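Notebook, Falwood shed, May 2025

Right, the glue trial. I've been putting off writing this up because half my notes were on the back of a sandpaper packet, but Lowri keeps asking and she's the one who has to order the next lot, so off we go.

Where we left it in January: hide glue for anything that might need to come apart again, the Virlow yellow for everything else, and an argument about whether the yellow was letting go in the spruce joints when the shed got humid. Prys reckoned it was our clamping. I reckoned it was the glue being old (there was a skin on it like custard). We were probably both a bit right.

So I cut 27 lap joints out of the leftover spruce from the Morris guitar, same overlap on each, all planed the same arvo they were glued. A third got fresh hide glue, a third got fresh yellow, and a third got the old yellow from the tub with the custard skin. Clamped overnight, then left on the rack above the bandsaw and mostly forgotten while I was off crook. Prys swears he never touched them. There is a coffee ring on joint 14.

Broke them all with the lever rig, hanging weight off the far end until they went. Fresh yellow was the best of the lot and tore wood on every single one, which is what you want to see. Hide glue was a shade weaker but also mostly tore wood, apart from two that came apart clean and shiny, and I know exactly which two because I'd answered the phone with the glue already brushed on. It gels so fast! Old yellow was all over the shop. One held 79 kilos, and its neighbour let go while I was still reaching for the next weight.

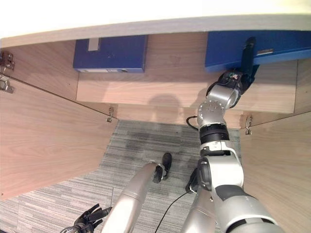

Back to the hide glue, because I want the temperature business written down somewhere I'll find it again. The pot wants to sit just under where it starts to smell, and our dial reads high, so go by the thermometer. I had it at 143 on the American scale for most of the trial, a whisker under the 145 Branwen likes. The full sheet of readings is with the older glue notes, in one of the blue boxes up at the top of the pale oak-coloured cabinet, the box with the small white label near its upper edge. If you take it out to copy anything, please put it back in there and don't leave it by the steam iron again.

Branwen also says to warm the timber first, and she's dead right. I did a couple of spares over the heat lamp and got what felt like double the time before it gelled. Haven't measured that, it's only me counting under my breath. Marin wants to try a pinch of urea in the pot to slow it down. I'm happy for him to have a go as long as it's in the small pot and he labels it, as we've only just got the smell of the last experiment out of the curtains.

Things to do:

Chuck the old yellow. All of it, Prys, including the bottle under the sink.

Lowri to order hide glue from Olon, the 192 gram strength, and one small Virlow yellow. Small! We never get through the big one.

Write the opening date on every bottle in texta.

Redo the two clean-break joints with the phone in the other room.

Ask Regula if her cello neck can wait another week. She's been very patient, but I'd like to glue it with a fresh batch and warmed parts, and I'm out of alcohol for cleaning up the old surface anyway.

Bridge plates next, if the rosewood turns up.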